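Wrapping season, and I'm already behind

So it's November and I have started wrapping, which my sister says is way too early and I say is the only reason I still have hair. Last year I did the whole pile the night before we drove to my parents' and half of it was wrapped in grocery bags. Brown ones! With string! People said it looked rustic and I let them think that was the plan.

This year I bought paper ahead of time. One big pack from Wundholm, 70 sheets, all plain colors, no snowmen. I love plain paper. You can use it for birthdays and for the neighbor's new baby and nobody gets reindeer in June. The yellow is my favorite of the bunch, but it's thin and it remembers every single thing you do to it. Fold it once in the wrong place and that crease is with you for life.

I've decided I'm fine with creases. The trick (if it's a trick) is to lay the sheet out first, put the box down in the middle, and then push the box around until the paper on both sides looks even. I used to measure. Now I just nudge. Dark blue on yellow looks so good together that I almost want to leave the box showing and skip the wrapping part.

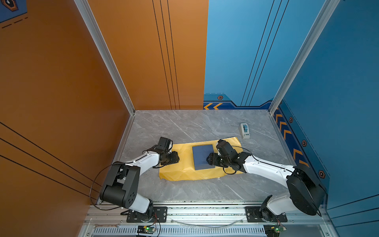

Rimantas Ramanauskas wrote in after my last wrapping post to tell me I should turn the box upside down before I start, so the seam ends up on the bottom where it belongs. He also thinks I use far too much tape and that two pieces on the long seam and one on each end should do it for any box smaller than a toaster.

OK, the upside down thing is a good tip and I'm a little embarrassed I never did it. The tape I will not give up. I am a tape person. I do like having it in a proper dispenser that stands up on its own, and I keep it toward the back of the table so I'm not knocking it over with my elbow every time I fold an end. Before that I had a loose roll and spent most of December picking at it with a fingernail.

Then there are the things that don't come in boxes. Soft stuff, scarves and socks and the kids' pajamas, which I order from Lumbao and which shows up in those shiny plastic packages. I used to take everything out, fold it nicely, find a box, line the box with tissue, and so on. It took forever. Now I squeeze the air toward one end, press the sides in so it's a bit more of a rectangle, and wrap the package the way it is. It'll never have crisp corners, so I don't try. Ribbon around the middle and done.

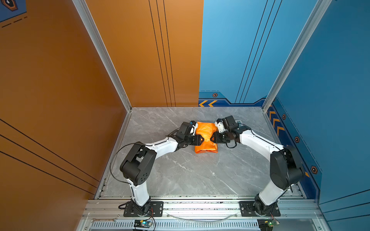

The orange package, wrinkles and all

If you want soft packages to look neater, you can slide a piece of cardboard underneath before you wrap. I save the backs of drawing pads for this. It gives you one flat side to tape against, and your poor paper doesn't get poked by whatever zipper is in there.

And a word about where you do this. I have wrapped on carpet, on a bed, and once on the hood of a car, and I'm telling you, get yourself a hard flat top at a height where you don't have to bend. I like the gray marble look with the pale veins, too.

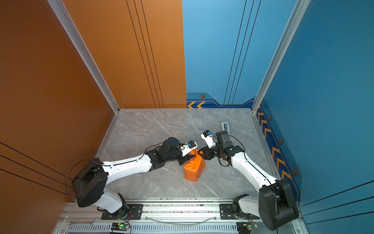

My back has been so much happier since I quit the floor. I can do two or three things in a row and still stand up straight after, and I put on a podcast and sort of drift off into it.

Things still on my list: gift tags, more ribbon (I have 2 spools and one of them is mostly knots), and something for my father-in-law, who wants nothing and means it. I was looking at a jigsaw puzzle from Gralier, 274 pieces, which is such an odd number that I kind of need to know why. If you've done one of theirs, tell me in the comments. I'd like to get it ordered by Friday.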